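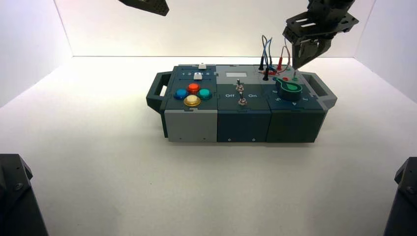 Photo: Thirumalai Chowdary / Okum

Varari Control Box (three-module set)

I built the first Varari because I was sick of collecting demos on blocks and cups. Pick up the cube, put down the cube, all day long! I wanted my arms to learn the fiddly stuff people do with their fingers, so I put it all in one box with a handle on each end, and now it's the thing I reach for every time I start a new batch.

You get three square modules, side by side. The left one has four push buttons (red, blue, green and yellow) with a little slider behind them. The middle one has a small display and two metal toggle switches marked Off and On. The right one has the big green knob and, behind it, the patch panel with banana plugs, which is where most of my evenings go.

My own set has 2771 recorded runs on it so far, all driven by hand with a pair of arms. Button presses are easy and I'd start there. The toggles took me longer than I expected (come in a bit high and you slide right off the tip). Plugs are the hard part, and I'd plan on recording far more of those than you think you need. I threw out 87 of my early plug runs before I got the hang of it, mostly for bad grips, and I still toss one now and then.

A few tips from me. Shuffle the starting positions between runs, knob and cables too, or your policy will just memorize the box. Keep the lighting even. Write down the task in plain words when you save the run, like "turn the green knob to 4", and do it right away.

The download that comes with the box has my task list, 41 prompts in all, plus the logging template I use in Kulent. Spare patch cables are sold separately. Next batch ships in August, so drop me a note if you want one held!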